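Visit report: Velgate handling centre, Dizon
Prepared for the equipment budget group

Purpose of visit

Lilibeth Villanueva and I went to Velgate in December to look at their garment handling work before we commit money to our own. Our outline budget covers two items: a set of hand-held grippers for recording folding and sorting work, and later a fixed arm to take over part of the returns line. The visit was meant to establish which should be bought first, and how many of the first. We arrived at 9.30 and left shortly after two.

Site

The building is a former print works on the Dizon estate. Goods in is on the ground floor, with recording kit and spares upstairs. Returns are opened on a single bench run, checked, refolded and bagged. Jackets and anything with a hood go to a separate bench and are outside the scope of the automation project, which we should copy. Our own draft scope includes both and I think it is too wide.

Our host was Angelica Catacutan, who holds the equipment budget. She had the purchase ledger open for most of the morning and answered cost questions from it directly.

What they bought

Velgate started with 12 hand-held grippers from Flusetti and ordered a second batch the following spring, giving 38 in service at present. The fixed arm came from Vokero and was delivered after the first batch had been in use for two full quarters. Ms Catacutan would keep that order of purchase. The arm specification changed twice on the strength of the recordings, once for reach and once for the opening width at the fingers, and both changes were made before the deposit was paid.

Lead time on the grippers was quoted in weeks and came out close to the quotation. Lead time on the arm was not. The delay was in the guarding, which was ordered separately and should have been ordered first.

Running costs

Finger pads are the main consumable. They are held as left and right pairs and replaced on inspection, with no fixed interval. Pivot screws are checked at the start of each shift with a torque driver. Velgate did not budget for the driver or for a second set of pads, and both were bought from the maintenance account in the first month. We should put them on the capital line.

Storage was also missed. A day's recording fills more disk than the supplier's guidance suggested, and the upload from people working at home is slow. About 94 garments per person per day is the planning figure used upstairs. It covers sweatshirts, T-shirts and plain trousers.

Home recording

Part of the work is done outside the building, on ordinary beds and tables, because the bench alone gives too little variation in surface and background. The kit goes out in a padded case with a charger and a printed sheet. 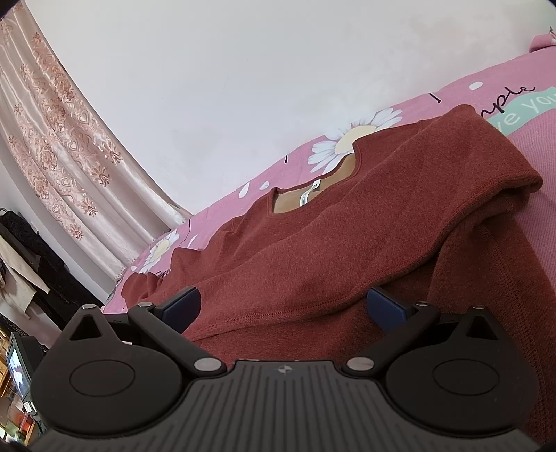
Insurance for kit off site was a separate quotation and took longer to agree than the purchase itself. Velgate's policy has an excess per case, so cases are issued singly and signed back in. Return carriage is paid by Velgate. Ms Villanueva has asked our broker for terms on the same basis.

Fault returns have to be reported within 48 hours for the warranty to apply. At home this has been missed on several occasions and the repair charged. The printed sheet now carries the deadline at the top.

Recommendations

Buy grippers in the next budget year and defer the arm by at least two quarters. Order a first batch of 12, with spare pads and one torque driver per site. Remove jackets and hooded garments from the scope. Obtain the guarding quotation before the arm quotation.

Outstanding: storage costs, broker's terms, and whether Flusetti will hold the batch price for a second order.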